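4. Setting up the towel task

Okay, both arms are homed, so now the fun part! I run this with the Pleradix club profile, and it's the one I'd use for your first session too.

1. Fold the towel into a rough rectangle and lay it near the center of the table.
2. Load the profile and set the speed to 5. (Please don't start at 100, I've done it.)
3. Bring both grippers down, fingers pointing at the table, and stop there.

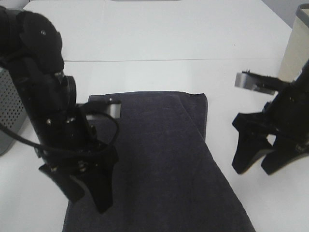
Figure 4. Both arms in, towel between them.

Note: a terry towel is easier to grab than a smooth one, so start with terry.

Caution: check that the cable by the wrist has slack before you press Run. If you get error 647, re-home both arms and go back to step 2.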